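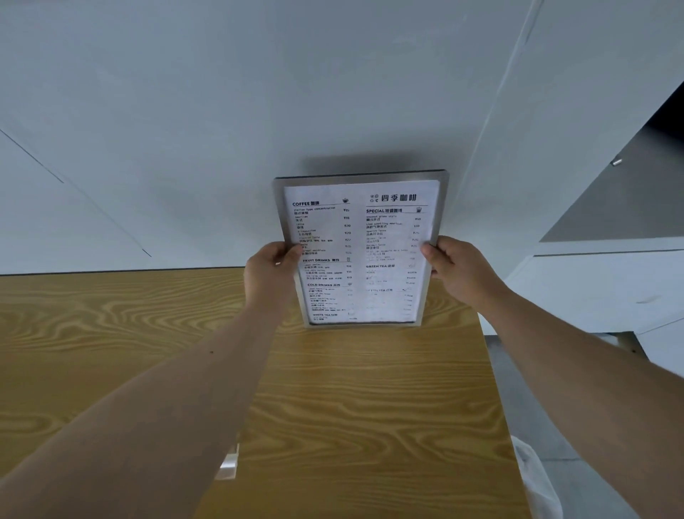 February, 14:20. Card stock trial for the Fidia table holders, second round. The Lukier 300 gsm stock was cut to the Drematbridge template and left in the cabinet overnight with the 200 gsm control. Both stocks carry the same layout, black text on white in two columns, in a thin silver-colored metal frame. Readers hold these by the left and right edges with the thumbs on the sheet, so the right column takes direct contact and is the one to watch for rub.

Curl after conditioning: 200 gsm bowed toward the printed side at the top corners. 300 gsm stayed flat but was tight in the channel and scuffed along one long edge on insertion. Trimmed 300 gsm by 1 mm on the width, refitted, no scuff.

Rub test, dry felt, 26 cycles per sample. Slight gray haze on 200 gsm, none on 300 gsm. Repeated with a damp pad: both failed in the heavy type, 200 gsm first. Toner was from the old cartridge, so the damp result should be treated as provisional.

Fawzy coating not tried yet. The tin on the shelf has skinned over. New one ordered.

The run is 2000 sheets. At the trimmed width we still get the same number up per parent sheet, so no change to the stock order. Guillotine back gauge reads 0.5 mm long at the moment. Check against the steel rule before cutting.

To do: new cartridge, repeat damp rub, update template drawing with the trimmed width.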